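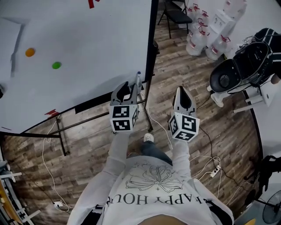
One member wrote in to ask whether the marker pens could please live in one spot for once, as she spent half of the last table session hunting for a black one and ended up borrowing a pencil from the office downstairs.

Fair point. So, a few lines on the work room at Prinero before the next round starts.

Pens first. There's a tray for them now on the shelf by the door, the Stollusel one with the deep sides. Caps on, please. If a pen is dead put it in the bin, don't put it back. We threw out 3 boxes of dead ones in June and it looks like we're heading the same way again.

The colored dots and the red tape on the white table stay where they are. They're how we set out for the sorting sessions and it takes an age to line them up again if somebody peels one. If a corner is lifting, press it down or leave a note. New rolls are on order from Stisus – 40 of them, which should see us through teh year.

Cables. Still a mess, we know. Power strips are on the floor on both sides of the table and that's how it will be until the electrician's been. Watch your feet, shoes with a closed toe, and coil up anything you unplug. Extra chargers go in the Zulu box.

Water. The big jugs stay along the wall. Full ones are heavy, so two people to a lift. Empties go back to the same place with the red cap on, the supplier won't take them without.

Folding chairs – put yours back against the wall at the end. Three came back from the spring open day with bent legs and we can't keep replacing them.

Floor gets a sweep last thing, not a wet mop. Water gets in between the planks and they they swell.

Sign up sheet is on the door of room 107. Mornings are filling fast, afternoons wide open. More next time, have to run.

Home | News | Sessions | Room booking | Contact

Recent items
Spring open day: thank you and lost property
Shelf labels, second try
Stisus order list for the work room
Parking behind the Prinero building

Contact the newsletter desk | Copyright 2018 Prinero | Back to top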